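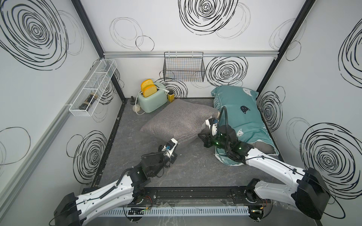

Benjie Bautista was asking at the last handover whether the person on the cell still counts as a sorter or has turned into something else, and whether the old bench comes back if the arms are having a bad day. Fair questions, both of them, and we've tried to work the answers into the steps as we go.

Staff pages > Kassab Returns, Idthorpe > Vomuron cell guide > Section 9

February, by the Idthorpe floor training team

Section 9. Setting up the cell for soft goods

Welcome back, and well done for getting through the calibration section, which we know is a slog. You should now have a Vomuron cell that powers up and parks its arms properly. This section takes you through a cushion and pillow run from the start of the shift to the first sorted item. If you used to do this by hand at the long bench, a good deal of it will feel familiar, and please don't throw that knowledge away! You still know far better than the software does what a tired seam feels like.

Before you start

You'll need the cell key, your usual gloves, and a tote of returns that has already been scanned in. Allow yourself a bit of extra time on your first few goes.

CAUTION: Press the stop button and turn the key to Hold before you put a hand over the base rail, even if the arms look parked. Every time, please, and that goes for supervisors as well.

Laying out the floor

1. Turn the key to Hold and take the key out. Keep it in your pocket while you work.

2. Check the baskets on the rails. The black mesh one at the back should be empty when you begin. The divided white one on the left wall is for small bottles and jars, and can stay as the last person left it.

3. Lay your pillows on the floor of the cell. They can slump and they can overlap a little. The old bench habit was to square everything up, and lots of us still catch ourselves patting the corners straight, but you really needn't bother.

4. Keep hard goods towards the back left when you're running a mixed tote. The toaster is in a good spot there, with the pillows over to the middle and right and space for the arms to come in from the front.

5. Run your eye along the front rail and see that none of the soft goods are caught on the leads by the motor units. If a lead looks pulled, leave it alone and ring the floor desk on 279.

Note: The scribbly spirals on the walls are meant to be there. Please don't tape notices over them, however tempting a nice big white wall may be. The noticeboard by the kettle has plenty of room.

Starting the run

6. Step back behind the yellow line, put the key in and turn it to Run.

7. On the Ninosov screen, choose Soft Goods and then Mixed if you have anything hard in with the pillows. Wait for the green lights on the grippers.

8. Press Start and stay where you can see both arms. Often one will press against the edge of a pillow while the other goes in between that one and its neighbour. Give them a moment. It can look like dithering when you're used to simply grabbing the thing and turning it over, and you'll want to help. Please don't!

9. When the screen asks for a grade, you give it. The arms do the lifting and turning, and the call on whether something is resold, cleaned or written off stays with the sorter, as it always has. Type your initials after each one.

Note: You are still a sorter, and your job title and pay grade haven't changed. What has changed is that you'll stand more and bend less, and you'll spend a fair bit of the shift looking at a screen. Take your screen break at the top of each hour. Swap with your partner at the 2 pm tea break too, so that everybody keeps a hand in on both sides of the work.

If the run stops by itself

10. Turn the key to Hold and read the message before clearing it. "Grip lost" usually wants the pillow moved and another press of Start.

11. If you get 3 stops in a row, take the tote to the long bench and carry on by hand. The bench is staying. You don't need permission, and it won't be marked against your numbers. Write the tote number in the blue book so that the day crew can have a look.

Section 10 covers emptying the baskets and closing down for the night.

Comments

Marisol: Could step 7 say what to do when only one gripper goes green? I waited ages.

Floor training: Good catch, Marisol. Key to Hold, count to ten, back to Run. If it's still only one, ring the desk. We'll add it.

Dev P: My back is much better for it but I do miss having a yarn across the bench. Any chance of moving the screen so we're not facing away from each other?

Benjie Bautista: Seconding the screen. And thanks for putting the bit about the bench in writing.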